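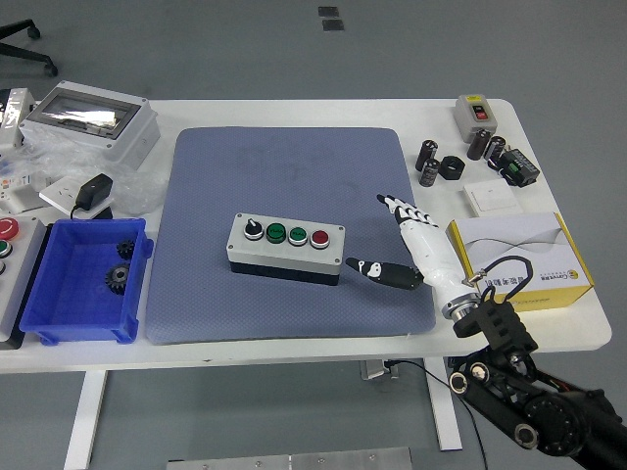 Recovering From a Stalled Finger During Push-Button Tasks

Robotics Training Laboratory, Skasstead Technical Institute
Prepared by Chutima Luangrath; reviewed by Kianoush Tehrani
Last revised March 18, 2025

Purpose

This procedure applies when a finger of the robotic hand stalls against a control station during a pressing task. A stall occurs when the finger is commanded to a position it cannot reach, most often when the fingertip lands on the rim of a button or on the lid of the box. The finger motor continues to draw current until the controller reports a fault or an operator intervenes.

The procedure was written after an incident in October, when a fingertip was driven against the lid of a push-button station and held there. The arm remained powered while the operator tried to free the finger by hand. When the fault was cleared, the hand resumed its last command and closed on the operator's glove. No injury resulted. The steps below replace the earlier Haltusby guidance sheet, which allowed a fault to be cleared before the hand was moved away from the station.

Before You Begin

Two people must be present. One operates the arm, and the other stays within reach of the cell's emergency stop. Loose emergency-stop stations kept on the table as task objects are not part of the safety circuit and must never be relied on. New operators have mistaken one for the other.

Control stations used for practice are to be disconnected from any supply. Confirm this at the start of each session.

Step 1. Stop the motion

Press the cell's emergency stop as soon as the finger stops moving while the command continues. Do not wait for the fault message. In the Buschmann controller profile used in this laboratory, the message may appear up to 300 milliseconds after the current limit is reached, and a light stall may produce no message at all.

Step 2. Keep hands clear

Do not touch the robotic hand, the control station or the mat. A stalled finger may be storing force in its linkage and can spring sideways when the load is removed. Wait 16 seconds before proceeding.

Step 3. Cancel the queued command

On the operator's computer, open the task window and select Cancel All. Check that the queue shows no remaining entries. This is the step that was missed in October – the fault had been cleared, but the queue had not.

Step 4. Back the arm away

Release the emergency stop and restore power to the arm only. Leave the hand disabled. Using jog mode at the lowest speed, move the wrist directly away from the face of the station until there is at least 200 mm of clearance. Do not rotate the wrist during this movement. If the control station lifts or slides with the hand, stop, press the emergency stop again and call the laboratory supervisor.

Step 5. Inspect the hand and the station

Press the emergency stop before reaching into the work area. Examine the fingertip for cracks or flattening, and move each joint gently through its range. Check that the wrist cable is not pinched. On the control station, operate every push button and turn the selector switch through its positions. Replace the station if any control sticks or if the lid has shifted.

Step 6. Re-home and test

Clear the work area, release the emergency stop and enable the hand. Run the homing routine, followed by four slow presses in open air, before placing the station back under the hand.

Correcting the Cause

Most stalls in this laboratory have been traced to a station that moved after its position was recorded. The rubber mat reduces sliding, but a firm press near the end of the box can still turn it. Record the position again after every change of station. If stalls continue, lower the finger current limit in the Nanwood task file and repeat the test in Step 6.

Reporting

Enter every stall in the cell logbook, including those that produced no message. State which control was being pressed, which finger was used and whether the queue was empty when power was restored. A second stall in one session requires the supervisor's approval before work continues.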